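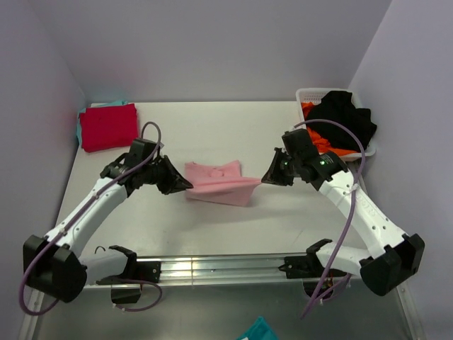
Catégorie : Logiciels de robotique — Planification et commande bimanuelle

Cerik

Cerik est un logiciel de commande et de planification pour robots à deux bras, consacré à la manipulation d'objets souples et, tout particulièrement, au pliage du linge. Son développement a été lancé par Ekua Gyamfi au sein de l'atelier Wallberg, qui en assure toujours la maintenance et qui accueille volontiers les contributions extérieures, même modestes.

Principe

Un tissu n'a pas de forme à lui, et c'est bien ce qui rend le problème si attachant ! Là où une boîte rigide se décrit par une position et une orientation, un vêtement se fronce, glisse et se replie sur lui-même. Cerik le représente donc par un maillage de 21 points de contrôle, réestimé 5 fois par seconde par le module de perception, nommé Sikis. Le planificateur choisit ensuite deux points de prise, un pour chaque pince, puis calcule des trajectoires coordonnées. Tendre une pièce de tissu rose entre deux pinces, au-dessus d'une table blanche, demande ainsi que les deux bras partagent la même horloge et la même estimation de la tension.

Commande

La boucle de bas niveau fonctionne à 100 Hz. Elle corrige l'écart entre les pinces dès que la traction estimée dépasse le seuil choisi par l'utilisateur — seuil que la documentation conseille, avec beaucoup de bon sens, de régler assez bas pour les mailles fines. Les coudes sont traités à part, car leur encombrement limite souvent le mouvement bien avant la portée des bras. Les objets voisins, comme une pile de linge plié ou un panier rempli de vêtements posés aux coins de la table, sont ajoutés à la carte des collisions sous forme de volumes simples.

Outils associés

Talukder, l'éditeur de séquences livré avec Cerik, permet de rejouer un essai pas à pas et d'annoter les prises manquées. On peut y faire pivoter un pli de 90 degrés, ou encore échanger les rôles des deux bras, ce qui rend bien service lorsque les câbles gênent d'un côté.

Voir aussi : cinématique inverse ; estimation d'état ; objets déformables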